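Fultovik open day, notes from the afternoon

Got there at 2, parking terrible, missed the welcome talk. Coffee gone too. Picked up a badge with Sellside printed on it, where I haven't worked since spring, and went straight up to the garment handling demo, the one thing I'd driven over for.

Background for anyone who skipped my December post: Fultovik is trying to get an arm to fold clothes on a soft surface. Beds, not steel tables. People do the folding first with hand-held grippers, camera on each one, and the arm learns from the recordings. They call the arm Carrier. Lorcan Madigan ran our group, eight or nine of us squeezed along a corridor.

What went wrong

Carrier was supposed to lift one side of a jacket and lay it over. First run fine, a bit slow. Second run it came in low, missed the fabric and pushed its fingers down into the matress. Kept pushing. Wrist bent over, loud click, then a whine, and Lorcan reached for the stop button and it wasn't where he expected — somebody had moved the pendant to the windowsill to make room for visitors. Took him a few seconds to get there. No one hurt, the rope was a good arm's length out. But still. Demo over, one cracked fingertip.

Credit to them, they didn't send us off to the gift table. Lorcan opened up the recordings on a laptop and we went through what the arm had been taught from.
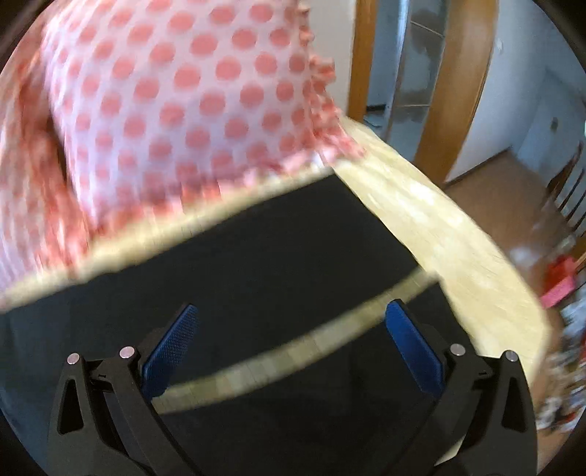

Dark clothes are the weak spot, according to Lorcan. The height estimate gets worse when there's not much texture to lock onto, and it gets worse again when the person moves fast. Easy to believe once you see one. The ruffle on the polka dot pillow is a red and pink smear, and the black cloth lying on the bed gives you almost nothing except its outline against the yellow. Fingers wide open, nothing in them yet. How far down is the cloth? I couldn't have told you. Carrier guessed wrong.

So the software thought the surface was lower than it was. That alone should have been harmless, there's a force limit. Except the limit had been raised the week before for a towel test and never put back. Two faults and a misplaced button. I asked if there's a checklist for changing the limit. There is now, Lorcan said, and he looked pretty tired saying it.

The numbers

Their library is 3,123 recordings. Of those 214 are dark garments, and 25 of the dark ones had already been flagged for bad height. Flagged, but left in the training set. A man behind me asked why and got a long answer I didn't fully follow, something about the flag being a comment field and the loader not reading comments. Will ask again by email.

We also talked zippers. Enda Mac Mathúna from Plusotside was in the group and knows this stuff better than me, they make the soft fingertips. She wanted to know how the pads do on metal teeth. Answer: not great, the pad rides up and the grip reads as closed on fabric when its closed on zipper. In the slower recordings you can at least see what you're dealing with — teeth, pull, the long fold running across the cloth.

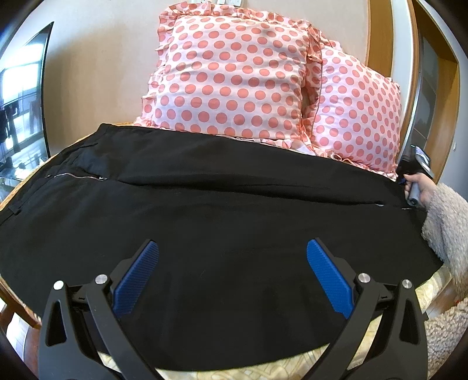

What they're changing

Scribbled these down on the back of the parking ticket:

Force limit goes back to the low setting on every power-up, no matter who changed it.
Flagged recordings pulled until somebody has looked at each one.
Stop pendant clipped to the rail, on a short cable.
Slower approach over dark fabric, with a light touch first to find the surface.
No visitors in the room while Carrier is moving. We'd watch from the corridor on a screen next time.

Enda thought the light touch should be used on everything, dark or not, and I agree with her. Lorcan said it adds time per fold and he'd have to argue for it.

Skipped the last session to beat traffic, didn't beat traffic. Still waiting on the slides, will post them when they show up.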